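Participants wanted: spend a morning or an evening putting things away with two robot arms

Skolstead is looking for people who do ordinary chores to come and work alongside our tabletop robots this May. If you have ever run a kitchen, packed orders, stocked a shelf, looked after a toddler's toys or kept a shared office halfway tidy, you already know what we need you to know. No engineering background is asked for, and we would be delighted to hear from people who have never touched a robot in their lives.

The question behind the project is a plain one: can a machine do a household or shop-floor chore yet, the whole chore, start to finish, the way you would want it done in your own home or behind your own counter? We think the fair way to find out is to ask people who do the work. So we have set up small tidying jobs on a table, with drawers, cups and play food, and we'd like you to try them with the arms, watch the arms try them alone, and then tell us frankly what you thought.

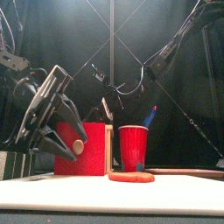

Opening a drawer by its knob is a good place to begin, and you may be surprised how much you have to say about it once you've done it through somebody else's fingers. How hard would you pull? Would you steady the box with your other hand? Do you stop when there's enough room to drop something in, or do you pull it nearly all the way out like half the people in our building do? We have had long and rather happy arguments over these things at lunch, and we would love some fresh voices in them.

What a session is like

You would come in for 2 visits. On the first one you learn to guide the arms, which most people find odd for a few minutes and then quite absorbing (we have had to remind visitors to take their break!). You'll practice with easy things first, such as a toy carrot or a small block, and move on to the drawer when you feel ready. There is no score and no clock on the wall. If you drop the carrot, you pick it up and carry on - we drop it too. 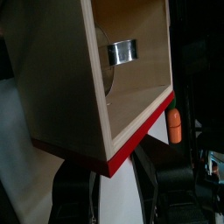 What happens on the second visit

On the second visit you mostly watch and judge. The arms run the Dritar task set, our own collection of small chores, and you sit with one of our team and talk us through what you see. Would you have put that item there? Was that close enough to count as done? Would you trust it with your own dishes, or with a customer's order? Please don't be kind for the sake of being kind. A blunt "my nephew does it better" is worth a great deal to us, especially if you can tell us what your nephew does differently.
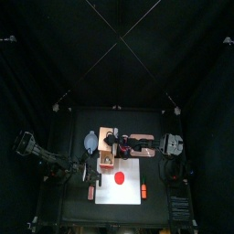 We're also keen on layout. Give two people the same bowl, tray and drawer and they will set them out in two different ways, each quite sure that theirs is the sensible one. You'll be asked to arrange a table to your own liking, and your arrangement goes into the next round of trials.

Who can take part

- Adults who do chores at home, at work or both
- People who can sit or stand at a table for an hour, with breaks whenever you like
- Left-handed people, very much so, as we've had too few
- Retail and stockroom workers, for whom we keep a separate list at our Prerton site

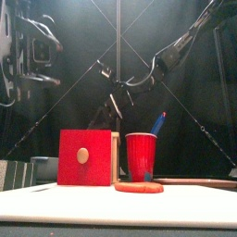
You don't have to like robots. Some of our most useful visitors arrived thinking the whole idea was silly, and a couple of them still do. Come as you are, wear sleeves you can push up, and leave dangling bracelets at home.

Thanks and practical matters

Each participant receives a $547 payment once both visits are complete. If you need to stop after the first visit, we pay half. Coffee, tea and a decent sandwich are on us. Each visit runs from 9 a.m. or from 6 p.m., whichever suits you, and there is step-free access from the Yazzie Street entrance.

To apply, write to the Skolstead participant desk with a few lines about the chores you do most and the one you would hand over tomorrow if you could. Tell us which start time you prefer, and whether Prerton is easier for you to reach. We read every note and will reply either way.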